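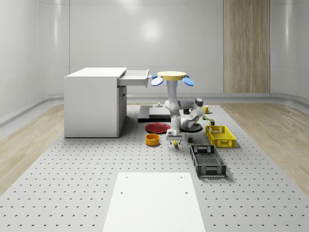
Filling in the diary took less time each night than doing the dishes, one household from the April round told us, and the only thing they would change was the size of the box for the freezer.

The box is now bigger. The second round is open to new households.

Monditance Household Food Storage Study
Call for participants, round two
Reference: 3826
Location: Diltwood and Dedlow
Payment: $200 per household
Closing date: Sep 10, 2022

About the study

Monditance is a study of where people keep food at home and how long it stays there. It is run by Ifans, a research office in Diltwood. We are interested in ordinary storage: fridges, freezers, pantries, benchtops, drawers, fruit bowls, and the shelf in the garage if you have one. The results will be used to revise a plain-language storage guide for renters and home owners.

Round one covered fridges in detail and other places poorly. Dry goods in particular were often recorded as "cupboard" with no further information. Round two asks for the type of storage — shelf, drawer, basket, open bench — and whether it is near a stove, a window or a hot water pipe.

Who can take part

We need 30 households. You can apply if:
- you live in Diltwood or Dedlow and expect to stay at the same address until the study ends
- at least one adult in the home is willing to keep the diary
- you cook or prepare food at home on four or more days in a normal week
- you have a working fridge

Share houses are welcome and count as one household. In a share house we ask that all adults agree before you apply, as the diary covers shared shelves. You do not need to record food that belongs to a housemate and is kept separately.

We cannot accept households in which food is stored or prepared for sale. Households from round one may apply again but will be placed after new applicants.

What is involved

The diary runs for four weeks. Each evening you record food brought into the home, food moved from one place to another, and food thrown out. Most entries take under 20 minutes, with the first one usually the longest because it includes a starting list of everything in the fridge and pantry.

We will also post you two small temperature loggers. One goes on the middle shelf of the fridge. The other goes wherever you keep most of your dry goods. They have no microphone, no camera and no connection to your wi-fi. Please do not put either of them in the freezer, as the batteries fail.

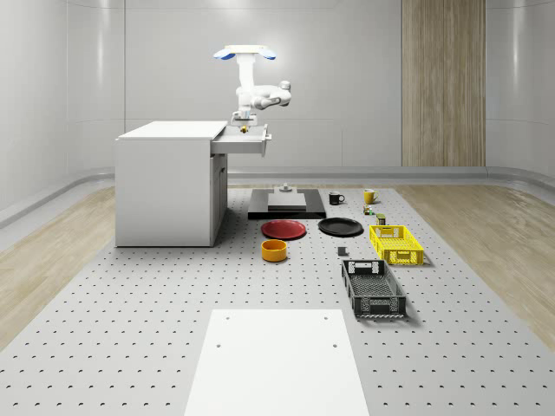 Cabinet with drawer open.

Drawers are recorded separately from cupboards in this round, including drawers outside the kitchen if food is kept in them. Give each one a short label on the first night and use the same label for the whole four weeks. "Second drawer, left of sink" is fine. If you reorganise part-way through, note the day and carry on with new labels.

There is one home visit at the end of the study. A staff member collects the loggers, checks the labels against the rooms and asks a short set of questions. The visit can be done on a weekday or an evening. If you would prefer not to have a visit, you can return the loggers by prepaid post and do the questions by phone.

Payment

Households that complete the diary receive $200 by bank transfer after the loggers are returned. You may miss up to three evenings without losing any of the payment. If you withdraw part-way through, payment is worked out by the number of full weeks completed.

Privacy

Diaries are stored under a household number. Your name and address are held in a separate file and deleted once payment has cleared. Published tables will not identify streets or buildings. You may ask for your diary to be removed at any time before the analysis begins, and we will write to all households with notice of that date.

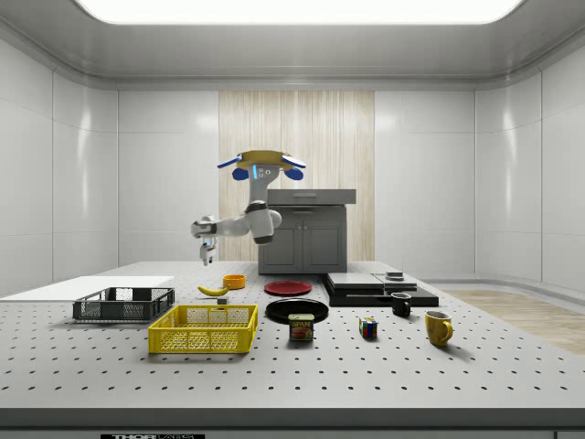
Should fruit kept out on the bench be written down every day?

Record it once when it comes into the home, and again only if it is moved, eaten or thrown out.

How to apply

Fill in the short form on the Monditance page, or ask at the Ifans front counter for a paper copy. Quote reference 3826. The form asks for the number of adults and children in the home, the type of dwelling, and whether your fridge is older than ten years — a guess is acceptable.

We will choose households to give a mix of dwelling types across both towns, so applying early does not improve your chances. All applicants will be told the outcome in writing. Selected households will receive the diary, the loggers and a prepaid return envelope in one parcel, and should keep the box.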